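Minutes > Workshops > Cell upkeep
Last updated: 30/12/2019

Suladberg demo cell — upkeep meeting

1. Last minutes
Accepted with one fix: the gripper pads came from Asska, and Korico supplied the arm.

2. Base and setup
Great news on the wobble. The base bolts have been torqued again and the arm now comes back to its home point every time we ask. After 19 runs on the new settings there hasn't been a single fault stop, a lovely change from June. Agreed to keep the slower approach speed near anything glazed or chromed.

3. Grease and cables
The Korico manual asks for fresh grease on the wrist joint every 1,000 hours. We're well short, but the old grease had gone a funny colour, so it was done early. The cable sleeve at the elbow is rubbing. Pathirana will quote for a longer one, and we'll tape it until then.

4. Wiping program
Plenty of good talk on this one! The arm still wipes in straight passes and skips the curve under the rim. A person lays the whole hand flat on the cloth and follows the bowl around, so we want the pad to do the same — softer backing, lighter push, wrist free to tilt.

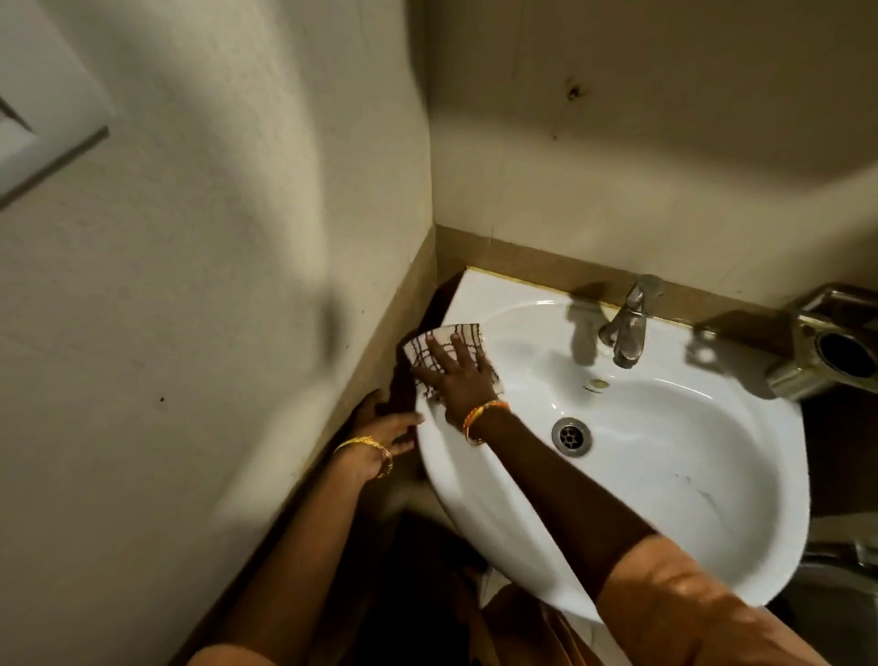
The softer backing comes in 5 and 8 mm. We'll try the thin one first and recalibrate the force sensor before each set of runs. The tap and the ledge behind it stay out of the program for now.

5. Actions
- Tape the elbow sleeve, check it weekly
- Order both backings from Asska
- Back up the controller before any change to the wiping path

Next meeting once the backings arrive.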